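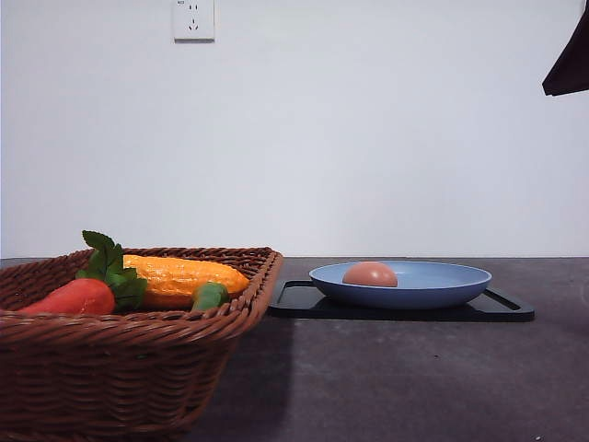
Do I really need more demos, or is the Plolora guide padding it out?
Asked October 11, 2021

I've recorded 214 runs by hand: basket of toy veg on the left, blue plate on the right, one thing on the plate. The guide wants 960. I have my doubts. Most of mine look the same, and I can't see what another few hundred would teach it.
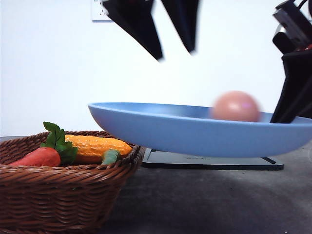

Fixed camera, fingers at the plate.

I also log the wrist view. Is that worth the disk space? The Statside forum says yes, but they say yes to everything.

2 answers

Answer 1 (accepted)
Your doubts are fair. I stopped at 40 per layout in September and got further than I had with 1452 near copies. Shift the basket, swap the plate, start the arm somewhere else. Keep the wrist view for now, then train once without it and compare. Mine missed the rim far more often without it, but that's one arm and one room, so don't take my word for it.

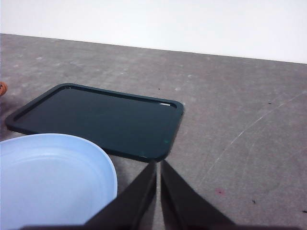

Answer 2
just do the 960. we did on the Cerkolar arm and it was ok I think. never tested it with less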